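Keeping Warm in Hakadham: how one village heated its homes before the gas came

Student project report, local history option
Mar 24, 2005

When I first chose this subject I thought I would be writing mostly about coal, and I had a lovely plan drawn up with a chapter for each kind of grate. Then I started visiting people in November, when everybody has an opinion about being cold, and the plan went straight in the bin. What they wanted to talk about was peat, and paraffin, and whose turn it was to sleep nearest the chimney wall.

Hakadham did have coal, of course. It came up from the Kristiansen yard by the river, and the yard's delivery book, which I was kindly allowed to read at the kitchen table it now lives on, lists 953 sacks for a single winter. The larger houses took most of them. The cottages along Plallska Lane appear far less often, and one household there bought only 16 sacks in the whole season (I did go back and check the page, as it seemed so little for a family).

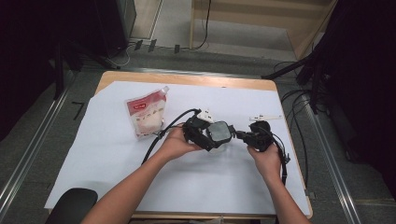 Page 2

The rest of their warmth came from the peat ground above the lane. Cutting was done in late spring and the turves were stacked on end to dry, and several of the people I spoke to could still show me with their hands just how the stack should lean. They remembered the smell with great fondness, and the carrying with rather less!

Paraffin heaters arrived later and were not much loved. They made the windows stream and they had to be watched, but a bedroom could be warmed for the first time without lighting a fire downstairs, and for anyone with a poorly child that must have been a great comfort.

I would have liked to say more about the gas main, but the parish papers for those years are still in boxes and I ran out of half-term.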